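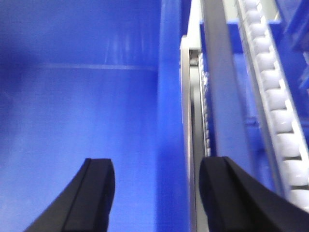
## 3. Setting and materials

I should say up front that I like bins. I came to this study from the packing side of things, and I've spent more of my working life looking into plastic bins than at any screen, so when the Warimard project asked for someone to write the section on containers I put my hand up before they'd finished the sentence. If you're here for the scheduling model you can skip to Section 4 with my blessing (but you'll be back, since half the terms get defined here).

### 3.1 The sorting aisle

The aisle we worked in was set up for us by Famison, who run small-order packing and let us have the space from March onward. The layout is simple. Blue bins stand on both sides, and a narrow conveyor corridor goes back between them, with a white rail and a roller track next to it. Past that there's metal shelving with more blue bins on it. Orders come to the aisle as loose bagged goods and get dropped into whichever bin belongs to that order. When an order is complete, the bin leaves and an empty one takes its place.

I had pushed for a mix of colors, one per side. Famison talked me out of it, and I'm glad they did! Their packers read position and don't much care about color, and with one kind of bin any spare will go in any spot. In an early tryout with mixed stock from Hijazi we kept stopping to hunt for "the right one," and those stops went straight into our timings. So we went with blue everywhere, and the tryout data is left out of the results.

### 3.2 What we mean by "empty"

This sounds like a silly thing to define, and then you watch two people disagree over a bin with a scrap of tape in it. For our purposes a bin is empty if nothing in it would have to be taken out before the next order. Tape scraps, dust and scuff marks don't count. A label does count, because a packer will stop and read it. A bag always counts, even a flat one with nothing in it, and bags gave us more trouble than anything else in the whole study. Clear bags are hard to judge at a glance: the film catches the light and crinkles up over whatever is there, and you end up guessing from a bit of color. 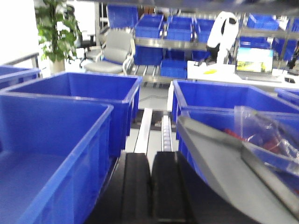 *Figure 2. The sorting aisle, with bins on either side of the conveyor corridor and shelving at the back.*

We asked packers to call each bin as empty, started or full while walking past at their normal pace. Two packers called every bin, without hearing each other, and we kept a call only when both of them agreed. That gave us 660 usable calls. Where they disagreed, it was nearly always between empty and started, and the bin nearly always had a clear bag in it. Going by our notes, a brightly colored item inside the bag helped a lot, and pale goods in clear film were the worst of the bunch.

### 3.3 Rims, walls and other small stuff

A few things about the bins themselves matter more than I expected. The rim is what people grab, so a bin that sits a little higher or farther back than its neighbor gets handled differently (you reach over the near one, or you pull it out of the way first). We didn't try to line everything up perfectly. Packers don't, and I wanted the aisle to look like a place where people work.

The walls matter too. Deep bins throw shade into their own corners, and a small item that slides into a dark corner can be missed by someone who is looking from the other end. Truris, who advised on the lighting, wanted lamps directly over each row. We tried it for one shift, and the packers complained about glare off the bags, so back it went to the regular ceiling lights. I would like to test side lighting properly someday, but it's outside this paper.

### 3.4 Restocking

Spare bins were kept on the shelving and brought forward by hand. We held 50 bins in rotation for the whole study. I had no rule for how spares should be put on the shelves, and I regret it a little, as a bin that goes up at an angle takes longer to get down again than one sitting flat. Those seconds are counted as restocking time in Table 2. The packers' own fix was to keep the upper shelf for bins they didn't expect to need before the break, and we left that habit alone.

Restocking was logged by the person doing it, with one pencil mark per bin brought forward. The log sheets were typed up on May 28, 2018, and checked against the order list, and the mismatches are covered in Section 4.3 along with the missed items.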